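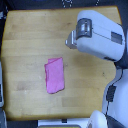

When can people play the thing? The Ideseck demo goes up for free in May, and the full game follows once the last two chapters have been through testing.

I put that at the top because it's the first thing you asked on our last call, Pankaj, and I talked for ten minutes without giving you a date. So there it is. The rest of this is the longer version, and you're welcome to forward it to whoever at Kumberg reads these.

Where the game is

Ideseck is playable from the title screen to the end of chapter six. It's eight chapters, same as in the application, and I've stopped pretending to myself that there might be a ninth. Chapters one through four are what I'd call finished, meaning I've quit opening them unless someone reports a bug. Five is finished apart from the music. Six works, but the lighthouse puzzle still has placeholder art (you'll see a lot of gray boxes with my handwriting on them). Seven is blocked out and has all its dialogue. Eight is a hallway, a door and a very long text file.

The big thing since my last report is that saving works properly now. I know that sounds like something a game ought to have had from the start! But the old system only remembered which room you were in, and in a game where you can carry the ferryman's letters around and read them in any order, that was never going to hold up. The new one remembers everything: which letters you've read, who you've lied to, whether you left the stove on in the boarding house. It took me most of a month and it pushed chapter seven back by the same amount. I'd do it again, though I'd do it a year earlier.

I also rewrote the map. Players kept opening it, squinting and closing it again, so now it's a hand-drawn chart that fills in as you walk, and you can scribble on it. Chaturvedi, who does our art, drew the whole coastline twice because I changed my mind about where the harbor goes. Sorry again, Chaturvedi.

Playtesting

We ran a closed test with 32 people. Of those, 23 finished all the chapters they were given, which made me very happy, because the test build ran up to three hours and had a crash near the end of chapter three that I hadn't found yet. (Found now. It happened if you talked to the baker while holding an umbrella.)

What people liked: the letters, the weather, the dog. What they didn't: walking speed, and the counting-house puzzle, which I was very proud of and which almost everyone looked up or asked me about. I sat on a voice call with one tester while she tried every possible combination on that ledger, getting more and more polite. I've since cut the puzzle down to a single page of the ledger and moved the clue into the same room. Walking is faster too, and there's a run button, and I've stuck to my guns on not letting you run inside the chapel.

A few testers said they weren't sure what they were supposed to be doing in chapter two. I went back and forth on this one. Part of me wants that chapter to feel a bit lost, since your character has just gotten off a boat in the wrong town, but feeling lost and being bored sit pretty close together when you've got a controller in your hands. So the landlady now gives you an errand, and the errand walks you past all the important places. You can ignore it and she'll be short with you at dinner.

The demo and the store page

The plan for May is to put chapters one and two up as a free download and leave it up. I did think hard about the limited-time approach, where it's free for a week or so and then goes away, and I've talked to other small developers who swear by it. It does get you a rush of downloads. But our sort of game spreads by somebody telling their sister about it a month later, and I'd hate for the sister to find a dead link. Progress will carry over from the demo to the full game, which is the other nice thing we get out of the new save system.

The store page is written, then rewritten, and is now on its third set of screenshots. The trailer is 2 parts done: we have the opening shot on the boat and the bit with the dog. I'd like to have a voice in there reading from one of the letters, and I've got two actors willing to try out for it. I'll send you both readings before I pick.

Skatden are handling the console version, and I should be straight with you that it's behind. Their programmer had the build running in the first week, then hit a problem with how we draw rain (we draw a lot of rain) and the frame rate drops badly in the harbor at night. We've agreed on a cheaper way of doing it that looks nearly the same. I've seen it on PC and I'd have trouble telling you which was which, but I haven't seen it on the console yet. My guess is that the console release comes a couple of months after the PC one. I'd much prefer that to holding the PC version back, and I'd like to know if that's a problem for the fund. The agreement says "release" without saying on what, and I don't want to lean on that without asking you first.

Money

The second payment arrived and has mostly gone where the budget said it would. Art is the largest part, then Skatden's first invoice, then my own rent. Sound came in under, because our composer recorded at home instead of booking the studio, and I'd like to move what's left from that line into testing. We only budgeted for one round and I really want another one on chapters seven and eight, with people who have never seen the game. The spreadsheet is in the shared folder with the change marked in yellow. Nothing else has moved between lines.

I did overspend a little on translation. We had planned on French and German, and then the German came back longer than our text boxes by a good way, and I paid the translator for extra hours to trim it. French fit on the first try, apart from the ferry timetable. I'm covering the difference out of my own share and I've learned to make text boxes bigger. If we end up adding Spanish, as you suggested, I'd want to have the final script locked first, so it would come as an update after launch.

Things that went wrong

I lost four days to an engine update. I know, I know. It promised better lighting and I installed it on a whim in the middle of the afternoon, and by dinnertime every door in the game opened inward and none of them closed. I rolled it all back, and we're staying on the old version until after release, however good the new lighting looks.

The other one is harder. I'd planned to have chapter seven playable by now and it isn't, and the save system only explains part of that. The truth is I got stuck on the scene in the registry office, where you find out who has been writing the letters. I had it as a long conversation and it sat there like a lecture. I've tried it as a puzzle, too, and that was worse, because people in my kitchen were solving it with a kind of grim efficiency and missing the whole point. The version I'm building at the moment lets you find the handwriting yourself in an ordinary form, any time after you walk in, and nobody comments on it. Two friends have played the rough version and both went quiet, so I think we're close.

What's next

Until the demo goes up I'm working on the lighthouse art with Chaturvedi, the registry scene, and a proper options menu. That last one needs bigger subtitles, button remapping and a way to turn off the camera sway on the boat, which made one tester feel ill. After that it's chapter eight, start to finish, and I've blocked out the whole summer for it. I'm not taking on any contract work during that time.

From you, I could use three things when you get a chance: an answer about the console date, a yes or no on moving the sound money into testing, and the right version of the Kumberg logo for the opening screen. The one I have is blurry when it's blown up on a TV, and I gather there's a newer one anyway.

The current build is in the usual place, and the password hasn't changed. If you only have half an hour, start from the chapter five save and go down to the harbor after dark. Bring the umbrella, and go and see the baker, I'd like to know it's really fixed on somebody else's computer.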